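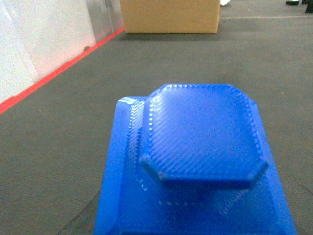 *蓝色的3D打印件,底板上面有八角形的凸台。*

**Saqib Shaikh**(楼主)
大家好,中文不是我的母语,写错的地方请原谅。我想请教字体的问题。我给小店 Sivus 做标签,中文和英文要排在同一行。八月我印了1000张,拿到手以后觉得不舒服:中文用宋体,英文用 Times,英文看起来总是小一号,而且偏低。朋友说宋体配 Times 是标准做法,我不太相信。请问你们怎样调整?

**brirnuvham_88**
标准做法是论文的标准,不是标签的标准。标签的字小,宋体的横画很细,印出来容易断。改黑体吧,英文选一个 x 高度大的无衬线体,再放大百分之4左右试试。

**Saqib Shaikh**(楼主)
谢谢。我试了黑体,确实清楚了。可是放大英文以后,数字也跟着变大,货号“1258”比旁边的汉字还高。数字应该跟中文走,还是跟英文走? 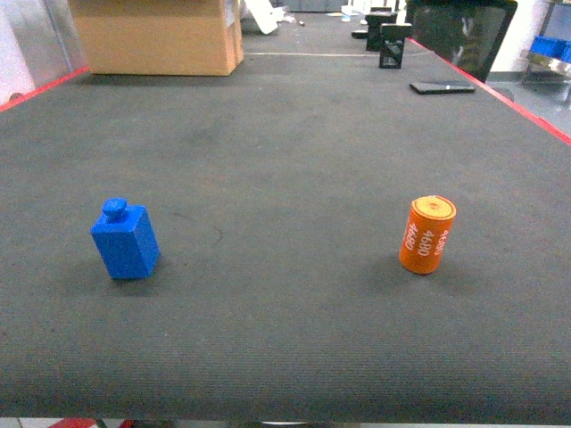 **Mogens Bisgaard**
数字跟英文走,这一点我很坚持。中文字体里自带的数字多半画得随便,间距也松。觉得高,就把基线往下移一点点,不要换字体。

**纸上行舟**
不同意楼上。现在好的黑体,自带数字已经不差了。货号单独占一行的话,用中文字体的数字反而整齐。混排在句子里才需要跟英文。

**Mogens Bisgaard**
那么一张标签上就有2种数字,一种在货号里,一种在句子里。顾客也许说不出哪里奇怪,但是会觉得奇怪。

**Saqib Shaikh**(楼主)
两位的意见我都打印出来比较了。我自己的眼睛比较喜欢跟英文走的那张,虽然“1”的旁边有一点空。另外还有一个问题:中文和英文之间要不要加空格?我在 Pillthorpe 的印刷店问过,师傅说随便。我还看了别人怎么排大字和小字,比如箱子上粗体的“Totelife S21”,下面一行小字“Made just for you”,只有英文就简单多了。

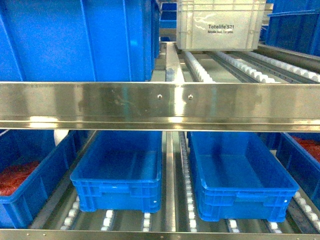 **Bukhari**
空格不要手打,让软件自动留四分之一个字宽。手打的空格太宽,遇到换行还会跑到行首去。

**纸上行舟**
这个我同意。不过标签软件很多没有这个功能,那就只好手打,然后把空格的字号改小。麻烦,但是能看。

**Saqib Shaikh**(楼主)
我的软件没有这个功能,我查了菜单两遍。星期四我再去印一张小样,先把空格改成半号大小。还有,括号应该用全角还是半角?我现在两种都有,很乱。

**brirnuvham_88**
括号里面有中文就用全角,全是英文就用半角。括号问题以前有一个很长的帖子,你搜一下“全角”,前两页吵得比较厉害,可以跳过。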